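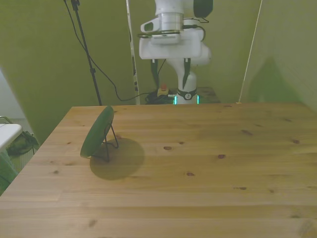

Clearing and tracing fault 1403 on a plate pick

Fault 1403 on the Brillura controller means the commanded grasp pose and the pose measured by the wrist camera disagree by more than the set tolerance. The arm goes into a protective stop and stays there. The procedure below applies to a single arm with a Sturkico two-finger gripper picking plates that stand upright in a wire holder on a wooden table.

Do not press Resume first. The motion that resumes is the one that caused the stop, and with an upright plate it usually ends with a finger driven into the rim or the holder pushed across the table.

Step 1. Secure the arm

Press the emergency stop. Read the fault log before you release it – some entries are overwritten at restart. Write down the time, the joint angles and the last pose estimate. Keep hands out from between the fingers until gripper power is confirmed off.

Step 2. Back away

Release the stop and switch to manual mode at reduced speed. Raise the gripper straight up until the fingertips are 200 mm clear of the tabletop, then move sideways away from the plate. Moving sideways first is the most common way to break a plate during recovery. Watch the cable at the wrist through the whole move. If it goes tight, stop and unwind the last joint.

Step 3. Check the holder

Look at the feet of the wire stand. All of them should touch the table. Rotate the stand by hand to its start orientation and leave the plate in it. Lower the open gripper at a bare part of the table, well away from the plate, and compare the fingertip height on the screen with a ruler. A difference above 10 mm points to the tool offset, and the camera can wait. 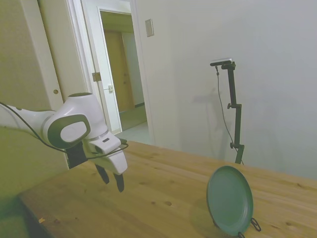
Evdokia Alexiou wrote in to say that she does the height check at two corners of the table. On her cell one corner was low, and a single reading had sent her after the tool offset for an entire afternoon. Two readings are now part of the procedure.

Step 4. Check what the camera is using

Open the match overlay in Brillura and step through the stored images from the failed run. On knotty pine the edge detector will accept a dark knot as part of a rim, mostly at close range when only a section of the object is in view. In the log from the Drondari cell, 52 picks had stopped on 1403, and nearly all of them had at least one match point on a knot.

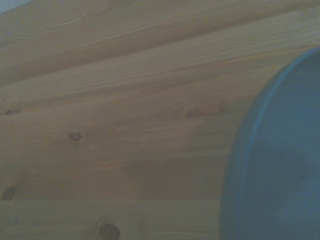 Set the minimum arc length so that a small round mark cannot qualify, and mask everything outside the expected rim region. Shuzhen Tian's mask file for the Vlachopoulos cell is a usable starting point, but redraw the lower boundary for your own table height. Do not widen the pose tolerance to make the fault go away.

Step 5. Restart

Run one approach at reduced speed with the grasp disabled. If the pose error stays inside tolerance down to the pre-grasp point, enable the grasp and repeat. If 1403 returns, go to the hand-eye calibration page.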